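We got our buyout letter from the county in October. Vernau flooded twice in four years, and 229 houses on the low side of the creek are on the list. Ours is one of them.

The offer is based on what the house was worth before the second flood. I went to the Saturday meeting to ask how long we have to answer. Mairéad Brennan from the relief office told us five months, and said renters would get a separate letter.

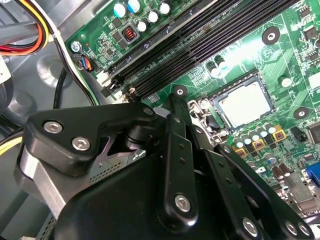 Memory slots on a desktop motherboard.

My neighbors, the Smits family, have already said yes and are looking at places up in Skirkthorpe. We haven't decided. The school is here, and so is my job. Flood insurance went up again this year, though, and the pump in the basement is on its last legs.

I'm meeting with the office again next week and will post what they say about moving costs.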